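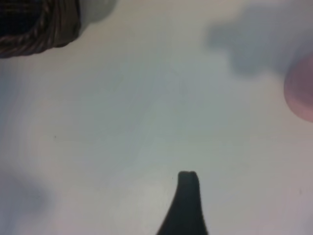
Wrist view over the tabletop, with a woven basket at upper left and one gripper finger at the bottom.

The Dinora policy was trained on 3,849 demonstrations, all recorded at the wrist. Sille Þorgeirsson, who led the study, wanted no overhead view. "A fixed camera lets the model memorize the table," she said. "We wanted it to work from what the hand sees."

Blur was left in the training set. Colton Wong tested a filtered version in February and dropped it after 5 runs. "Success fell on near objects – the filter was removing the approach phase."

The next test covers 7 table surfaces, with shadows left uncorrected.

We use cookies to improve your experience. Accept | Settings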